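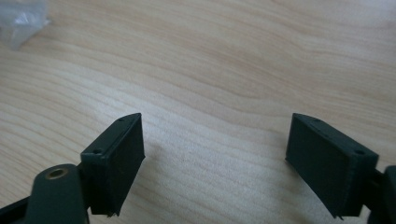 # Hand-held gripper sessions: questions people keep asking

These are the working rules for demonstrations recorded at the Tamercombe tables under the Wirau project. The long version has 43 clauses. Reading it is encouraged, and we can tell from the questions how that's going.

## Before you record

**Do I need to clear the table first?**

Take away anything the task sheet doesn't list. Your mug has appeared in enough training data.

**How far should the fingers be open at the start?**

All the way, over bare tabletop, held still for 2 seconds. The start pose is how we line up one take with the next. If you begin with the jaws half shut, the take gets marked down even if the rest is lovely.

**Can I tape over a screw hole in the finger pad?**

No. Tape peels, sticks to the object and then comes along for the ride. If a screw is missing, hang the gripper on the repair hook and take another.

## While you record

**How hard should I squeeze?**

Hard enough to lift and no harder. Crumpled paper is the usual practice object, as it forgives nearly everything and costs nothing. You want a pad on each side, with the ball clear of whatever stands behind it. If it comes out smaller than it went in, ease off.

**Two grippers are in use. Who has right of way?**

Whichever one is holding something. The other waits to the side, at a distance where the linkages can't meet. Those arms fold like scissors and have the same attitude toward fingers, so keep your free hand on your own handle. And watch the cable! A trailing cable goes behind the wrist and off the near side of the table before anybody moves.

**May I talk during a take?**

Yes, there's no audio. Swearing is therefore unregulated.

**I dropped it. Do I stop?**

Keep going. Pick the object up if it's within reach, finish the task and tag the take "recovered." A tidy save is worth keeping. What we can't use is the take where someone drops the thing, sighs and puts the gripper down.
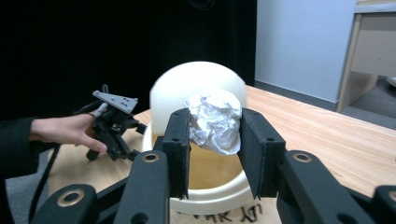

## Marks, scuffs and other evidence

**Can I write on the table?**

Only placement marks from the task sheet, and only in the ink kept in the Isau drawer. Your own arrows, reminders and small drawings are out. We have met the drawings.

**What about marks that are already there?**

Leave them alone in the middle of a batch. A surface that changes halfway through is a bigger nuisance than a smudge. Note them on the log, wait for the batch to close, and then wipe with a plain cloth.

**Does glare count as a fault?**

A bright patch on the wood is fine. Glare that hides the object or a fingertip means you move the lamp and repeat the take.
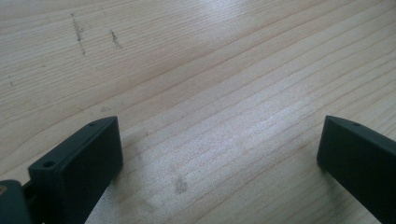
*By the Samarakoon rules desk, Tamercombe. Last revised in April.*

## After you record

**How many takes make a batch?**

Batches are 10 takes, same object, same table. Don't pad a batch with near-identical takes to get to lunch. We check on Mondays, with coffee.

**Can I delete a bad take?**

Tag it and leave it. The Wirau set is past 3,000 takes and yours won't be the worst one in there.

**Who signs off?**

The person who held the gripper fills in the log, and someone else reads it. Signing both lines in two different pens has been tried.

**I think one of these rules is wrong.**

Quite possible. Write it on the change sheet with the clause number - which does mean finding the clause.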